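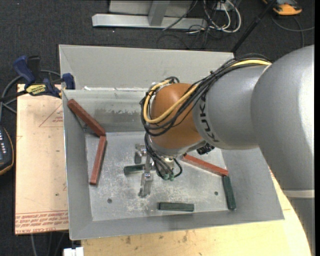 Figure 3. Gray metal bin with reddish-brown and dark green bars.

Section 3: Loading and Keeping the Bar Bin

This section covers the sheet-metal bin supplied with the Misport bar storage line, and the painted practice bars that go in it. Read Section 2 (Placing the Stand) first. The bin must be bolted to its stand before any bars are loaded.

3.1 Before you start

Check the delivery against the packing slip. You should have:

One bin, gray, with sloping walls
One stand with four leveling feet
Bolts, washers and a hex key in a sealed bag
Bars, in the two colors ordered
One rubber floor mat (optional, ordered separately)

Bars are packed in cardboard sleeves. Remove the sleeves and any tape completely. Tape residue comes off with a cloth and mild soapy water. Do not use thinner or acetone on the bars.

Note: The color tells you the stock group only. It does not tell you the weight. Weights are printed on the packing slip.

3.2 Checking the bin

1. Run a gloved hand along the rim and both long walls. If you find a burr, file it down and wipe away the filings.
2. Look into the four corners of the floor. Remove screws, packing foam and anything else left over from shipping.
3. Set a level on the floor of the bin, first lengthwise and then across. Adjust the feet of the stand until both readings are level.
4. Tighten the lock nuts on the feet.
5. Push down on each corner. The bin should not rock.

CAUTION: Wear cut-resistant gloves whenever you handle the bin without its stand. The lower edges are not rolled.

3.3 Loading the bars

1. Switch off and lock out any equipment that reaches into the bin.
2. Lower each bar in by hand, one end first. Do not drop bars over the rim.
3. Put the first bars on the floor. Bars may point in any direction and may touch each other.
4. A bar may rest against a sloping wall with its lower end in the corner of the floor, provided its upper end does not stick out past the rim.
5. Mix the two colors if the bin is used for sorting. For plain storage, keep one color to a bin.
6. When you have finished, step back and look along the rim from the side. Any bar that stands above it must be laid flatter.

Note: For sorting work we recommend a small number of bars per load, few enough that the floor can still be seen between them. Bars stacked deep tend to wedge against the end walls.

CAUTION: The maximum load is 114 pounds, spread over the floor. Do not stand in the bin or use it as a step.

3.4 Freeing a wedged bar

A bar can jam between a wall and another bar. Do not pull on it from above.

1. Lock out the equipment as in 3.3, step 1.
2. Find the bar that is holding the other one in place. It is usually the one lying lower.
3. Slide the lower bar away from the wall.
4. Support the upper bar with your other hand as it comes down.
5. Lay both bars on the floor, a hand's width apart.

If a bar will not move by hand, tap its end with a rubber mallet. Never use a pry bar against the wall. Sheet metal that has been bent inward will catch every bar that slides down it.

3.5 Cleaning

Vacuum the floor of the bin after every 60 loads, or sooner if paint chips collect in the corners. Take all the bars out first. Wipe the walls with a damp cloth and dry them.

Scuffs on the walls are normal and need no treatment. If bare metal shows and has begun to rust, sand the spot lightly and apply the touch-up paint, part number 200. Leave the bin empty overnight while the paint dries.

Bars with chipped paint can stay in use. Take a bar out of use if it is bent, split at the end, or so worn that its color is hard to make out.

3.6 Storing the bin unused

Empty the bin, clean it as in 3.5 and cover it. Bins can be nested on the floor, up to three high, with cardboard between them. Store the bars flat on a rack or in their original carton. Bars left leaning for months may take a slight bow.

Replacement bars are sold in single colors. For orders, write to Alina Toma, Misport Parts Desk, and give the bin size and the bar length from your packing slip.

Continue with Section 4: Floor Mats and Dividers.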